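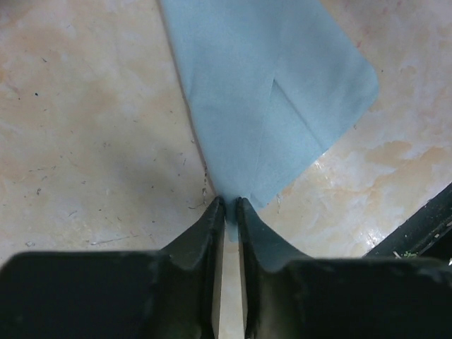
How to budget for a cloth-handling arm without running out of money in month two

I've put together three of these setups now, and the arm is the easy part of the spreadsheet! You get a quote, you type it in, done. Everything else is where I went wrong the first time, so let's do it in the order I'd do it today.

Step 1. Write down the cloths. Size, fabric, how they're folded when they reach the arm. Thin cotton wants narrow fingertips and a gentle squeeze, and that decides which gripper you're shopping for.

Step 2. Cap the arm and gripper at 50 percent of the total. I went to 73 on my first build (a shiny Takura, no regrets about the arm itself) and had nothing left for a decent wrist camera.

Step 3. Price the fingertips as a supply, like printer ink. Mine come from Graltia at $39 a pair, and I put nine pairs in the yearly budget.

Step 4. Look hard at the table. A glossy top throws glints back at a wrist camera, and old chips and specks can confuse the software when it's hunting for a fold edge. Put a matte mat on the list, or a lamp you can move.

Step 5. Ask for a trial with your own cloths. Crichton let me mail in a box of them, and Brivura wanted a deposit first (I passed).

Send the sheet to whoever signs off before you ask for final quotes. Quotes expire, and chasing new ones is a pain.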